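Ticket 41 - navy cotton shirts coming out of the wash twisted
Opened by: Nahom Moges
Status: open, waiting on customer

Hi there, me again (sorry!). I bought a batch of the Nundel navy cotton shirts for our shop crew at Tikville and they've started going crooked. After a couple of washes the side seams wander round to the front and the shoulders don't line up when you fold them. The colour has held up beautifully, so no complaints there.

What I've tried so far, so you don't have to ask:

Washed at the lowest temp, inside out, spin turned down to 800 from 1000. Bit better, still twisted.

Skipped the dryer and laid them flat on towels. Took forever, same twist once they dried.

Swapped the usual powder for Dotness liquid, no softener. Made no difference that I could see.

Next I had a go at the thing your help page suggests - hold the shirt up by two corners, pull it gently sideways so the top edge is nearly straight, then let the rest hang before folding.

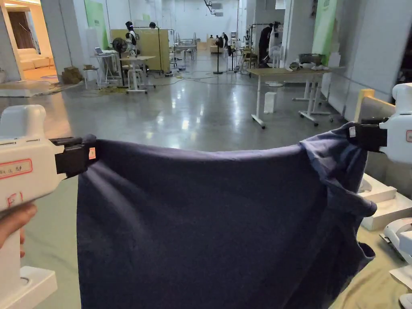 It's soft fabric and it wants to sag in the middle, so you do have to keep a bit of tension on. Watch the sleeves too, they bunch up and drag one side down, and then you've folded the crease in for good. I did the lot this way, all 12, and I'd say most of them sit flatter on the shelf now. Two are still hopeless. On those the hem sits on an angle no matter which corners I start from, so I'm guessing they were cut off the grain.

Update, 4 pm: Lò from your end rang and asked me to measure both side seams from armpit to hem. Done. The good ones match, and the two bad ones are out by a finger's width. She also asked about ironing - yes, medium, with steam, while they're still damp. It helps until the next wash and then we're back where we started.

So my questions are whether you'll swap the two crooked ones, and whether the newer batch is pre-shrunk. I'd like to order more in January but I'm not keen on the same colour if it's the same roll of cloth. Happy to post them back if you send me a label.

Cheers,
Nahom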